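Bringing Lunch From Home: What Students at Welport Eat and Why They Stop
Project report, Consumer Studies
Bogdan Hodoroagă and Ekow Ofori

1. Background
Started from a simple question. Lots of people say they're going to pack lunch this semester. By December most of them are back in the cafeteria line. Why? We wanted to look at cost, time and storage. Storage ended up being the biggest part so it gets the longest section.

Boxed lunch sets on a store shelf.
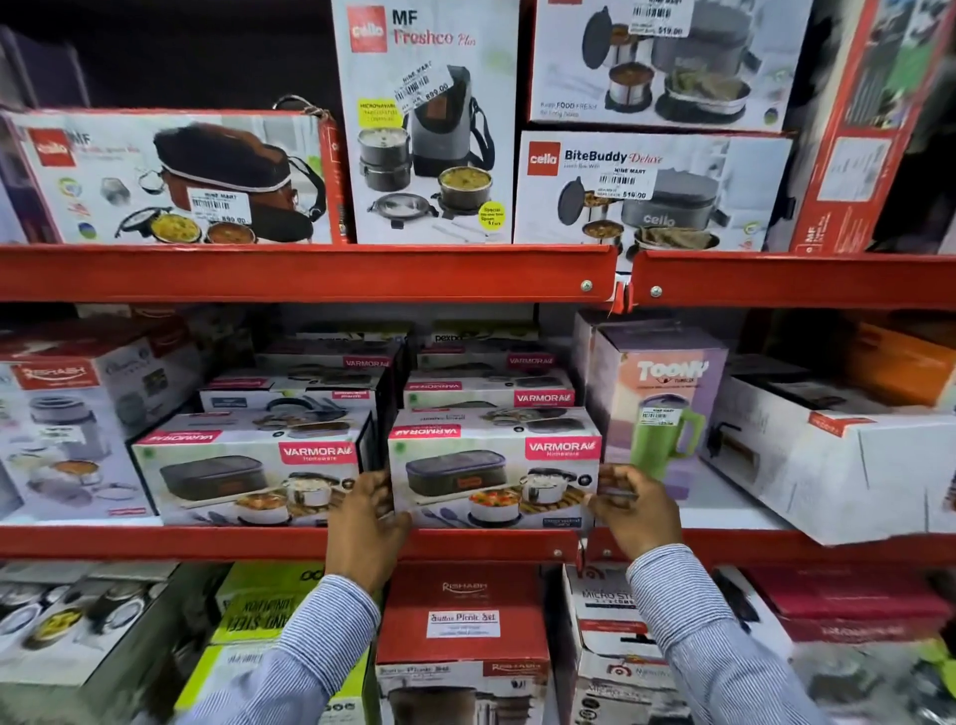
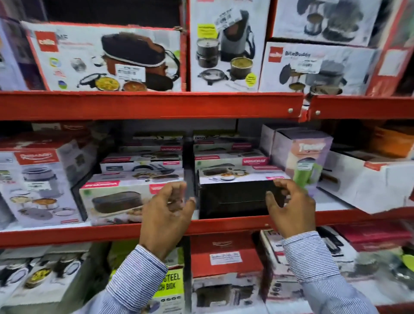 2. Method
Online survey, sent to all first and second years through the Welport student list. 322 usable answers. Sent to 400 people, so a decent return. We also did short interviews with 8 students who had packed lunch for at least one full month and then quit. Ekow did the interviews, Bogdan did the survey and the charts (charts are in the appendix, sorry about the colors).

Questions covered: where you eat, who cooks at home, how long your commute is, whether you have access to a fridge or microwave, what made you stop.

3. Results
3.1 Cost
Almost everyone agreed home food is cheaper. Not a surprise. But in the interviews people counted only groceries, not the things they threw out. One student bought salad for the whole week and tossed half of it every Friday-type clear out. So savings are probably smaller than people think. We didn't measure this properly.

3.2 Time
Evening cooks kept going longer than morning cooks. Anyone who planned to get up early and make something fresh had mostly given up by midterms. Leftovers from dinner were the most common lunch by far. Rice dishes, pasta, stew. Sandwiches less than we expected.

3.3 Storage and heating
Main finding. The Aidoo building has one microwave for the whole ground floor and the line at noon is long. Flondholm has 3 but two of them are behind the staff door. No student fridge in either. People with afternoon labs carry food from early morning and don't trust it by lunchtime, specially anything with chicken or milk in it.

Several interviewees said they'd pack again tommorow if there was a fridge. One said the smell of everybody's food in a locker hallway was the real reason she stopped. Fair.

3.4 Social side
We forgot to put this in the survey, it came up in the interviews. If your friends all buy from the Catetti counter you sit there with them, and the counter seats are for customers. So you buy something. Then the packed lunch goes home again.

4. Problems with the study
Self-reported answers. No third years. Commuters answered more than dorm students, which pushes the storage complaints up. The interview group is small and all quit, we should of included people who kept it going.

5. Recommendations
A fridge in Aidoo, with shelves labeled by day and cleared out weekly. Move the two Flondholm microwaves to the student side. Let people with their own food sit at the Catetti tables outside the noon rush.

Appendix A: survey questions
Appendix B: charts
Appendix C: interview notes, names removed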